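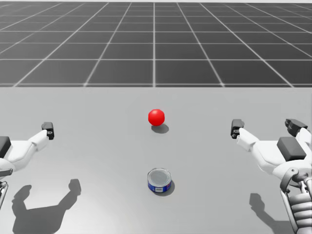

Red ball and can on the grey table.

From: Juniper Tillman
To: dingate-families list
Date: 28 Oct 2026
Subject: Re: Kids' day at the Dingate fair, what went where

Thanks for the long email, and for the numbered complaints, which I have answered in the order I felt like.

> Three things from last time. The face painting line went
> past the sausage tent and out the gate. The puppet show
> was at one end of the oval and the toddlers' area was at
> the other, so everyone with a pram did laps. And could we
> please not have the drum workshop next to the quiet tent
> again. My youngest still flinches at bongos.
>
> Also, is the Pomach Brothers show suitable for under
> fives? The flyer says "all ages" but the flyer said that
> about the haunted shearing shed too.

The drum workshop has moved. It will be behind the netball courts, where the only neighbour is the pump shed, and the pump shed has been asked and raised no objection. The quiet tent stays under the big peppercorn tree with the cushions and the picture books. If you have picture books your children have grown out of, bring them. If you have picture books your dog has eaten half of, we have plenty of those already.

Face painting will have four painters this time instead of one heroic teenager. There will also be a board of designs to choose from, and the board is final. Last July a boy asked for "a motorbike, but sad" and it took twenty-five minutes. It was very good, I have to say, but the line behind him aged visibly.

Puppets: yes, fair point, they'll be on the grass right beside the toddlers' area. Shows are at 10.30, noon and 2. It's the same puppets as last year with a new plot, or so I'm told. The crocodile is back. People with strong feelings about the crocodile know where to find me.

On the Pomach Brothers, I went and saw them at the Skasow library. It's juggling, a unicycle and a long bit with a ladder. One loud bang near the end, and they do warn you. My niece is three and laughed until she got hiccups, then slept through the finale. I'd say it's fine for under fives if you sit near the back and don't promise them a turn on the unicycle.

Rides are where I expect trouble, so I'll say it now. The teacups and the little train are back. The big slide is new and costs more than the others, and I can already hear the conversations in the car. Ride tickets come in strips and a strip works on everything, including the slide, which eats them two at a time. Leftover tickets can't be carried over to next year. Yes, even if you laminated them.

Somebody else asked off-list how busy it gets. We had 2,757 through the gate last year, and by one o'clock I believe every one of them was waiting for a hot chip. Come before eleven if you want to eat at a normal hour. Sayegh Bakery will have a stall on the hall side this time, with cheese pies, and that should take some pressure off the chip van.

The craft table in the hall is make-a-kite again. We've got 69 kits and when they're gone they're gone. After that it's paper hats. The hats are perfectly nice and the children can smell that they are second prize.

Parking is in the bottom paddock, coming in off the creek road. Please don't park along the bowls club fence. The bowls club has a new sign and has been looking forward to using it.

I still need two people for the lost property tent between noon and two. You get a chair, a cup of tea and first look at the hats. Reply to me and not to the whole list, please, or we'll have another week like the one about the sunscreen.

Juniper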